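Activity Boards: Your Questions Answered
Last updated 15 November 2018

We get a lot of mail about the white activity boards with the blue parts, and after a while I noticed I was typing the same replies over and over (happily, mind you, I do like hearing from people). So I've gathered the most common questions on one page. If yours isn't covered, write to us at Wallasex and one of us will get back to you, usually Jianhua Tian, who is quicker at the keyboard than I am.

What is an activity board, exactly?

It's a flat board with places marked out on it and a set of parts that belong in those places. You take the parts off, you put the parts back, and somewhere in the middle of that you find that a good part of the afternoon has gone by. Some people use them for hand practice after a long winter of not doing very much, some use them in classrooms, and a fair number of our customers simply like having something to fiddle with on the desk. We make two lines, the Lei and the Novov. The Lei is the simpler one and the Novov has more to turn and lift.

Why are the parts all one color?

We went back and forth on this for ages. The early Lei sets had parts in all sorts of colors, and what people did, quite sensibly, was match by color and stop looking at the shapes. With blue parts on a white board you have to look at the outline and then at the piece in your hand, and that little pause is where the practice is. Blue also shows up nicely on white, even in a room with poor light.

Which part should I start with?

Start with whatever piece has the plainest outline, somewhere on the near side of the board so you aren't leaning. Hold it between thumb and fingers, bring it down over its outline, and let go only when you're satisfied with where it is. Leave the round pieces for later. They look easy, and they are easy to pick up, but people tend to want to twist them, and then the twisting becomes the game and the rest of the board gets forgotten.
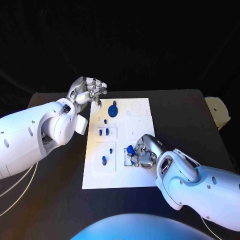
What kind of table do I need?

Anything flat that doesn't wobble. A dark tabletop is a real help if you have one, as the edges of the board stand out against it and a white board on a white table can be surprisingly tiring on the eyes. If your table is pale, put a dark cloth or a sheet of dark card underneath. Please do smooth the cloth out first! A wrinkle under one corner will make the whole thing rock, and you'll blame the board, and then you'll write to us.

The board slides around when I use it. What can I do?

This comes up more with the Lei, which is lighter. A bit of shelf liner cut a little smaller than the board does the trick and costs next to nothing. Some customers use putty on the corners. I'd go easy on that, as it can be a nuisance to get off again in hot weather.

How long should a session be?

However long you're enjoying it. If you'd like a number, 30 minutes is plenty for most grown-ups, and children will let you know well before that. When I'm testing a new board I stop as soon as I catch myself pushing at a piece instead of placing it, and I go and put the kettle on.

How do I get the wheel to sit properly?

Lay the gear wheel down flat with the little shaft pointing up. It wants to go down level, so lower it slowly and try not to let one side arrive before the other. If it feels wrong, lift it clear and begin again. The short shaft makes a handy thing to hold, though I find I get a better feel with my fingers around the wheel itself. Take a look at the printed outlines as well before you commit, particularly if you've emptied the whole board in one go and have a pile of parts beside you.
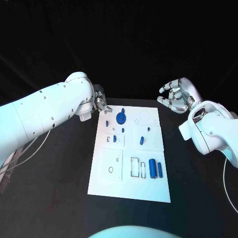
Benedikt Wunderlich wrote in to disagree with me on this one. He says he always picks the wheel up by the shaft, that his fingers are too big for anything else, and that he does the wheel first of all and the small parts afterward so there is nothing nearby to knock over. Fair enough, and if your hands are on the large side, his way may suit you better than mine.

I've lost a piece. Can I buy just the one?

Yes, of course. Tell us whether you have the Lei or the Novov and which outline is empty, or send a quick sketch. We keep spares for both. Schools ordering for more than 200 pupils should mention it, and we'll put together a bag of extras.

Will the Bumen storage tray fit my board?

It fits the Lei now. The deeper Bumen tray for the Novov should be ready in January, and we'll update this page when it is.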